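Projektbericht: Ordnung in der Werkstatt
Yến Đinh, Gruppe Duveck

Eigentlich wollte ich ja Möbel bauen. So stand es jedenfalls in meiner Anmeldung fürs Sommerprojekt, und dann saß ich mit Marin Stojanović und Asabe Uzor vor einem Haufen Kleinkram und durfte mir überlegen, wo der hin soll. Im Nachhinein war das gar nicht so schlecht (und Möbel habe ich immerhin geschoben, und zwar reichlich!).

Unsere Werkstatt ist hell und weiß gestrichen, hat aber kaum Stauraum. Alles, was kein eigenes Fach hat, landet auf den Tischen: Klemmen, Kabel, Reste aus dem Modellbau, Deko vom letzten Tag der offenen Tür. Herr Tse hat uns deshalb zur Aufgabe gemacht, ein Ordnungssystem zu entwerfen, das auch Leute verstehen, die zum ersten Mal hereinkommen.

Zuerst die Bestandsaufnahme. Wir haben jedes Teil in eine Tabelle eingetragen und kamen auf 792 Stück, verteilt auf 183 Sorten. Marin hat diktiert, ich habe getippt, und Asabe hat immer noch eine Schublade gefunden, wenn wir gerade dachten, wir wären fertig. Danach haben wir zehn Obergruppen gebildet. Die Gruppe "Sonstiges" war am Anfang riesig, die mussten wir zweimal auseinandernehmen.

Beim Regal gab es Diskussionen. Asabe war für offene Böden, Marin hätte lieber einen Schrank mit Türen gehabt, wegen des Staubs. Gewonnen haben die offenen Böden. Metall musste es sein, die Kisten mit Schrauben sind nämlich richtig schwer. Für Behälter und Etiketten hatten wir ein Budget von 175 Euro, und das war nach der zweiten Bestellung auch weg.

Dann die Beschriftung: große dunkle Felder auf den hellen Kisten, damit man sie schon von der Tür aus findet. Kleine Zettel hatten wir vorher getestet, die liest aus drei Metern Entfernung niemand. Was man ständig braucht, kommt auf den mittleren Boden, Selteneres nach oben. Unten haben wir erst mal Luft gelassen für sperrige Sachen.

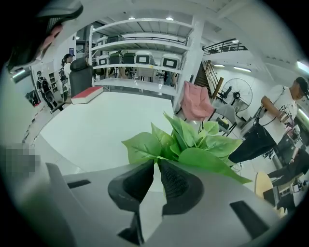

Abb. 1: Das weiße Metallregal mit der Kistenreihe auf dem mittleren Boden, davor grüne Kunstblätter.

Mit dem Standort neben der Säule bin ich ziemlich zufrieden, da hatte ich mich durchgesetzt. Die Kunstpflanze gehört übrigens in die Gruppe "Deko", zusammen mit den Girlanden. Weniger gut gelungen ist uns die Ecke hinter dem Regal, dort stehen immer noch Stühle und Kartons. Kittipong Sitthichai aus der Parallelgruppe hat vorgeschlagen, die Stühle zu stapeln und die Kartons erst einmal durchzusehen. Das nehmen wir uns für die zweite Projektphase vor, und die Tabelle muss ich bis dahin auch noch ins Reine schreiben.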